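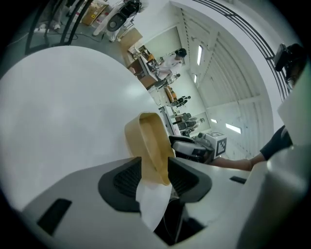

What does the Sokis hire kit include?
A pair of hand-held grippers, the printed marker pieces that go with them, charging leads and a login for the recording software. Headsets are charged separately.

Sokis has begun hiring out its two-handed demonstration kit by the week, opening it to workshops and college departments that could not justify buying one. Until now the kit was sold outright, with a training day included in the price.

The weekly rate is 85 pounds for a pair of grippers, with a returnable deposit of 700 pounds. Customers who decide to keep the kit pay 1110 pounds, less whatever they have already paid in hire. Carriage is extra in both cases. The longest hire is 4 weeks, after which the kit has to go back for checking before it can be booked again.

The kit is used to record everyday handling jobs done by a person, so that the recordings can later be used to train a robot arm. The operator works with a gripper in each hand and does the job at normal speed. Files are moved to a laptop at the end of each session.

Cristóbal Urrutia, who runs the hire side at Sokis, said most early enquiries had come from small teams with one job they wanted to automate. "They don't need a kit all year. They need it for a fortnight, and then they need the time to go through what they've got," he said.

The first bookings went out in October from the company's unit at Mansilla. One went to Ustuston, a packaging business which is looking at whether light items such as tape and card can be sorted by machine at the end of its line. Cristóbal Maldonado, its production manager, said the grippers were easy enough to pick up but that long sessions were tiring on the wrists.

"We started with hour-long stints and cut them down. The later recordings were better for it," he said. He would also like a clearer sign that recording has started — at present the operator has to check the laptop.

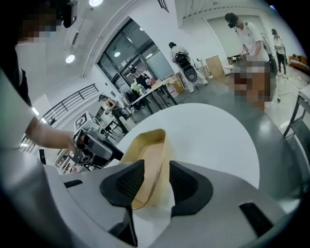 A curved beige piece held in the gripper over a round white table.

Thin and bendy items are a known difficulty for this sort of work. Sokis supplies padded finger tips as standard and sells a firmer set for heavier goods. Tips count as wearing parts, so hire customers are not charged for ordinary scuffing. Lost marker pieces are charged at cost, and customers are asked not to print their own replacements, as a small difference in size can spoil a recording.

Support during a hire is by email and telephone in working hours. A setup visit can be added, though only within reach of Mansilla for the time being. Sokis says it is talking to Flullulach, which already hires out test equipment, about a second collection point further north. No opening date has been given.

Kits can be reserved through the Sokis website or by telephone. Bookings made before noon are sent out the same working day if a kit is in stock, and the hire period starts on the morning after delivery.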